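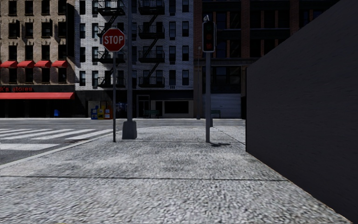
Belus pavement rover: build gallery

Belus is a small four-wheeled rover meant to drive itself along a pavement and stop at the kerb. Kyung-hwa Jang and I are building it in the shared workshop on Rostine Road. The chassis is still on the bench, so the driving code is being worked out in simulation first.

Page last changed Saturday, March 4, 2023.

Street corner, simulated. Rendered view of the test block we call Han. Stop sign at the corner, pedestrian signal further right, striped crossing to the left. The joint across the near slab is a useful check on the edge finder, which took it for a kerb in the first build of the code. It now wants a change in height as well as a dark line.

The wall on the right is in shade and has very little texture, so matching points on it is poor. We hold the rover off it with the side range sensor and leave the camera out of that decision. Poles are handled separately: anything thin and upright gets a keep-out circle at its foot, sign or signal alike.

Settings for this block: range limit 6 m, control loop 156 Hz, 500 runs per change to the code. A full set takes about 555 minutes on the workshop computer, so we start it in the evening and read the log next day.

Still to do: lower the kerb at the crossing in the Han model, add rain, and fit the Vositz motor driver to the real chassis. The old driver got too hot on the bench in August and has been taken off. Wiring notes are kept in the folder by the lathe.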